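Mandero Speaker's Timer and Lectern Light
For panels, candidate forums, party conferences and any meeting where politicians are handed a microphone

In stock. Model M3. Page updated June 12, 2021.

The Mandero is a countdown box with three lamps on it. Green means keep talking, amber means find your last sentence, red means you have had your turn. It sits on the lectern facing the speaker, and a second, larger display stands at the back of the hall so the speaker can't claim to have missed the first one. They will claim it anyway.

We built the original for all-party meetings, the kind where every delegation is promised the same number of minutes and the first one takes all of them. The M3 keeps the controls from that model and adds a proper memory. You can load up to 15 speakers in order, each with their own allowance, and the chair moves from one to the next with a single button. If a delegation walks out, hold the button down and its slot is skipped. If it walks back in, hold it down again. 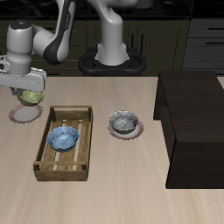
The chair's handset works through walls, which matters more than you might think, as a good deal of politics is conducted in the corridor. It has a Pause button for points of order and an Add button that gives the speaker 15 more seconds. We are often asked for a bigger Add button. We have looked at how the present one gets used and decided to leave it alone.

What happens at red

You choose, before the meeting, from three settings.

Polite: the red lamp comes on and stays on.
Firm: the red lamp flashes and a chime sounds every 15 seconds.
Final: the lamp flashes, the chime sounds once, and the microphone fades out over 3 seconds. This needs the Dostola inline switch, sold separately, and a chair with some nerve.

The setting can't be changed from the handset once the session has started. An earlier version allowed it, and ministers were found to be getting Polite while everybody else got Firm.
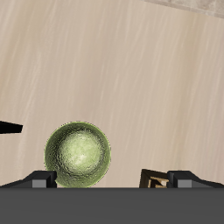
Green ball on a pale wood-grain surface.

The meeting record

At the end of a session the M3 produces a plain list of who was allotted what and what they took. It can be saved to a memory stick or sent to any printer on the same network. The box stores 332 sessions before it begins writing over the oldest. Parties tend to quote their own figures from these lists and mislay everybody else's, so we suggest the secretary keeps the stick.

The record shows minutes and seconds only. It can't tell you whether the speech supported the resolution, opposed it, or was given by someone who signed it in May and would now like a word about the wording. Customers do ask.

Power and fittings

The lectern unit runs from the wall or from its own battery. The rear display needs wall power. Both come with a padded bag, and the lectern unit has a clamp for sloping tops. The reading light is on a bendable neck and dims separately from the lamps. 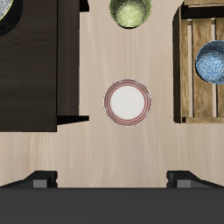
Halls of up to 500 seats need one rear display. Above that, order two and put the second in the balcony, where it will also be of interest to the press. The Zinchenko floor stand fits either display and folds flat. Please don't stand displays on chairs. Someone always wants the chair.

In the box

Lectern unit with light
Rear display
Chair's handset and spare battery
Clamp and padded bag
Printed guide, plus a one-page version for the person who is handed the job as the doors open

Sold separately

Dostola inline microphone switch
Zinchenko folding floor stand
Latelix carry case, hard shell, fits one full set
Second rear display

Hire

Sets can be hired by the day or for a full conference season. Hire sets arrive on Firm. Returns should include the handset, which has a habit of leaving in the pocket of whoever chaired last.

Warranty

Three years on all Mandero parts. Cover includes ordinary wear, spilled water and drops from lectern height. It does not include units that have been thrown, and we'll want to see the box before we take anyone's word on which it was.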